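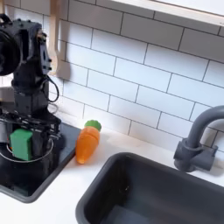 Skurnel is a collection of step notations for community circle and line dances, with a small set of tools for reading them. It started as one folder of notes from an evening dance group and has grown to 400 dances, each in its own plain text file. Every dance has a color tag so you can find your level fast, and green – as bright as the block in the gripper – means a beginner can join in on the first try! Blue dances need a little practice, and red ones have turns or rhythm changes that take a few evenings to get into your feet.

What's in a file

The top lines give the dance title, formation, meter, handhold and color tag. After that come the steps, one measure per line, with the starting foot written as L or R. Repeats go in parentheses. If a dance has an intro, the number of counts to wait comes before the first step, and please do wait them out, the first grapevine feels so much better when the whole circle starts together.

Folders

adico: 200 circle dances
penda: 170 line dances
jemal: 30 partner dances, still the roughest part of the collection

Getting started

Download the whole collection, open any folder and pick a file. No special software is needed. The reader script prints a dance in large type for the wall of a hall, and it can slow the step count down for teaching (I use this all the time with new dancers).

Known gaps

Arm movements are thin in the older files. Some dances are taught differently from town to town, and where I've learned two versions both are in the file, marked A and B. There is no music here, only tempo in beats per minute. Several jemal files describe just one partner's part.

Adding a dance

Yes, please! Copy template.txt, fill it in and dance it through once from your own notes before sending it. Keep lines under 80 characters. If you learned a variation, add it below the existing version and leave the first one as it is.

Last updated 19 October 2020. Next on the list: arm positions for the red dances in adico.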